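How to build a sorting benchmark for mixed clutter

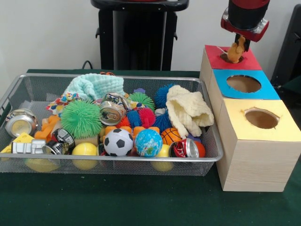

Princess Manalastas wrote to me after the first version of this page and asked why we do not simply use rigid blocks, as the results would be much easier to compare between labs. She is right about the comparing. But a method that works only on rigid blocks told us very little about grasping, and our scores on blocks were already so high that two quite different policies looked the same. So the Mitotness protocol uses mixed clutter, and I will explain how to set it up.

What you need

– one mesh tray with see-through sides
– wooden boxes with a round hole in the top, one for each category
– coloured paper for the box tops
– soft, spiky, crushed and hard objects, all in one pile
– a cloth to cover the table

We choose a dark green cloth. A plain dark colour helps the segmentation step, and the cloth also stops the boxes from sliding when the gripper touches them.

Step 1. Collect the objects

Choose objects that fail in different ways. Rubber balls with long spikes bend under the fingers, so the width of the grasp is hard to predict. Crushed drink cans are shiny and no two have the same shape. Knitted cloths hide other things and can pull them along. Small foam sports balls are the easy part, and you need some easy part, otherwise a weak policy scores zero and you learn nothing from it.

Please include several objects of the same kind and colour. When two blue spiky balls touch, the detector often joins them into one, and this mistake should appear in your results.

Step 2. Prepare the boxes

Cover each top with one colour of paper. We have yellow, blue and red. Cut the hole in the paper after you glue it, with a sharp knife. The edge may tear a little. This does not change the score, but replace the paper when a loose piece hangs into the hole.

Place the boxes beside the tray in a diagonal row, so that the arm can reach each one from above without passing low over the others. Measure the centre of each hole again every time a box has moved, even if it moved only slightly.

Step 3. Fill the tray

Put the hard pieces in first, then the balls and cans, and the cloths last. Do not arrange anything by hand after this. In Samonte's earlier protocol the operator could "correct" the pile, and later we could not repeat those numbers at all.

Step 4. Run the trials

One trial is 25 pick attempts from a fresh pile. Record for each attempt:

– the object that was targeted
– the object that was lifted
– the box where it was released
– whether it passed through the hole

Keep the second item separate from the first. Our Brastamov baseline often lifted the neighbour of the target and still released it in the correct box, and the old score counted this as a success.

If the gripper lifts two objects together, count the attempt as failed, also when both belong in the same box.

Step 5. Score the release

We lower the object into the hole and open the fingers there. Dropping from above is faster, but round objects bounce on the paper and the score becomes partly luck. Set the release height per box if your boxes have different sizes.

What we found

Over 3328 attempts, the most common failure was the wrong neighbour, and cloth was the most common cause of it. Adding wrist force to the policy helped with cloth and did almost nothing for cans. We do not yet know why. The group at Clerkallow saw the same pattern with another gripper.

The log template will be updated in September. Until then, please write the failure type in the comment column.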